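Medieval Romance, Week 4: The Exchange Game in Sir Gawain and the Green Knight

Please have the third part of the poem read before we meet, in any translation you like. If you can get hold of the Middle English too, read a stanza or so out loud. The alliteration is half the fun! 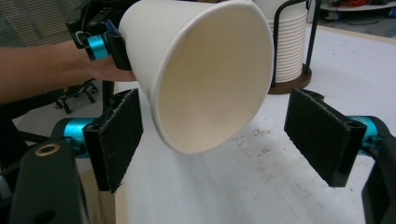
Photo: Marlina Halim

Quick recap. Gawain has struck off the Green Knight's head, the Green Knight has picked it up and ridden away, and a return blow is due in a year and a day. On the way to collect it, Gawain stops at a castle where the host proposes a second bargain. The host will hunt, Gawain will rest, and each evening they'll swap whatever they have won.

What I love is how the poet braids the two halves of each day together. We start outdoors with dogs and horns, cut to the bedroom where the lady has crept in, then go back out for the kill. Deer on the first day, a boar on the second, a fox on the third.

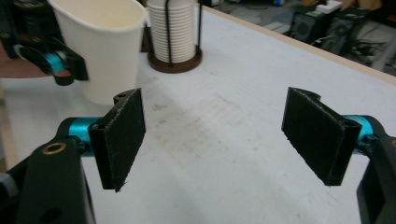 The old question is whether the animals match the way Gawain behaves. The fox is the easy one (he dodges and doubles back, and on that same day Gawain hides the green girdle). The boar is harder. Gawain is polite and steady that morning, and the boar charges everything in sight, so maybe the match is with the lady's bolder approach. Bring me a line that supports your view, and argue for it!
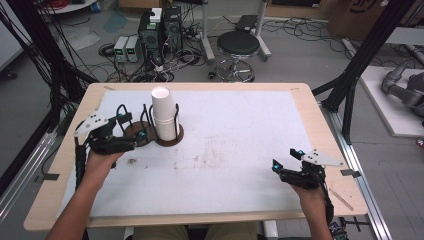
Solomiia Polishchuk
Course Tutor

Things to mark in your copy:
Every use of the word "courtesy," and who is using it
The number of kisses on each day, and what the host gives in return
The short rhyming lines that close each stanza (the bob and wheel)
Where the narrator stops and speaks to us directly

We'll spend the first 15 minutes of class on the kisses. Compare how the lady gives them with how Gawain hands them over to her husband. It's a wonderfully funny passage, and quite a tense one too.

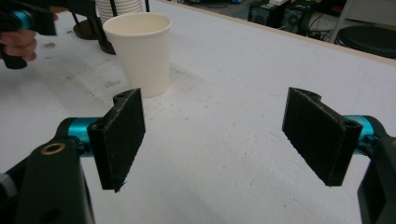

By Keith Fairclough

A note on the essay. The limit is 2000 words, and it counts for 30 percent of the grade. Pick one object (the axe, the shield, the girdle) and follow it through the whole poem. Last year's best papers stayed very close to single words, and they were a joy to read. Drafts can go in the tray outside the Stornbridge Room until noon on the day before class.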